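Work and Automation, Unit 4
Handout: The flower arranging cell at Sani

Please read before the seminar. Bring your own notes from the workplace interview.

1. Background of the case

Sani is a company in Carkow which prepares artificial flower arrangements for hotels, waiting rooms and shop windows. The arranging department has 22 employees. Until last year all arranging was done by hand, at long tables, and each worker made the complete piece from the first stem to the last. In June the company started one robot cell for the simple vase orders. The site in Groltesthorpe still works only by hand, so we can use it for comparison.

2. What the task consists of

For a person, the task is hardly a task: take a stem, put it in the vase. When we write it down for a machine, it becomes longer. The stem must be found, a place for the grip must be chosen, the stem must be lifted without pulling its neighbor, turned, and lowered into the opening.

The first difficulty is the laying out. The stems are put down side by side with the blooms at the back, so the gripper comes to the stalk and does not press the petals. Leaves spread sideways and can cover the next stalk. 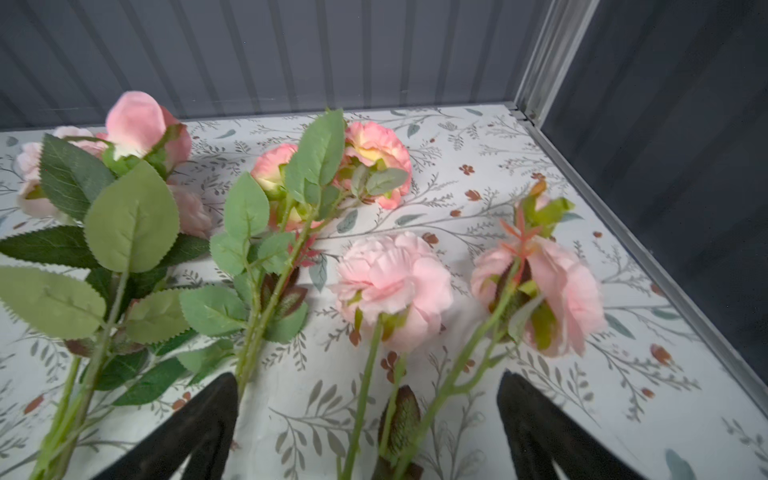

Fig. 1. Four stems laid out on the patterned cloth, seen from the gripper.

Before the cell, the laying out did not exist as separate work. Each worker had her own pile and her own order in it. Now it is a position in the shift plan, called "feeding," and it is paid at the lower rate. Keep this point in mind for question 2.

The second difficulty is the grip. The stalks are long and not smooth, and the heads are wide in comparison. A stem which is held too low will lean when it is moved. The operator can change the grip height at the panel, but only for the whole order, and in the interviews this was the most frequent complaint.
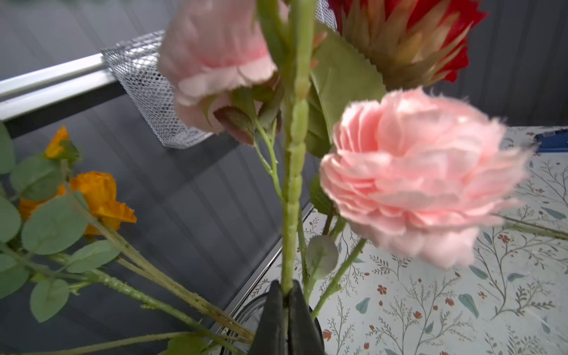
Fig. 2. Stem held between the two fingers, glass vase behind the gripper.

3. What changed for the employees

The planned output of the cell is 200 vases in one shift. The plan for hand work was not changed, but the simple orders went to the cell and the complicated ones stayed at the tables. The workers said that the day became more interesting and also more tiring, as there are no easy pieces in between.

Chiamaka Olatunji, shift leader, explained it in her interview like this: "Before, I was looking at flowers. Now I am looking at the list of stops, and after that at flowers."

Two employees were trained as cell operators, with a course of 4 days in Grirnby. Both were arrangers before. They still correct the finished vases by hand, but this correcting has no line in the time sheet.

4. Questions for the seminar

1. Which parts of the arranger's skill are needed for feeding?
2. Is the lower rate for feeding justified? Give one argument for the company and one for the employees.
3. How should the hand correcting be recorded, and who should decide it?

Written answers: one page, to be handed in at the start of the seminar.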